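Can a robot arm tidy a living room yet?

I look for something that can take small things off the sofa before my mother sits down. Is it possible now, or only in simulation?
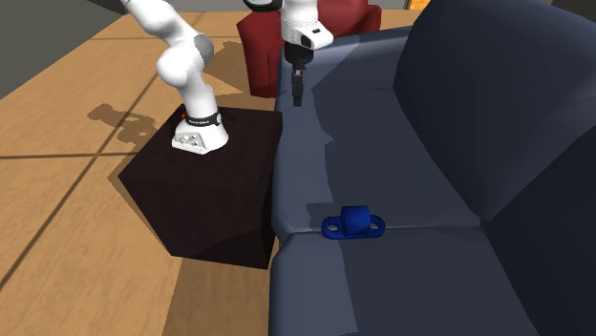 Arm beside the sofa, blue bracket on the seat (simulation)

Answer 1
No. Buy a basket.

Answer 2
In simulation, partly. Soft cushions are the hard part. I would wait, and not pay 768 for a Pammont kit. 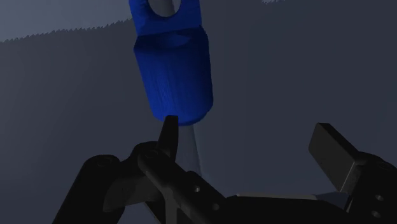 Sigita Mets: I tried small parts on my own couch in November, and 3 of 7 fell between the cushions.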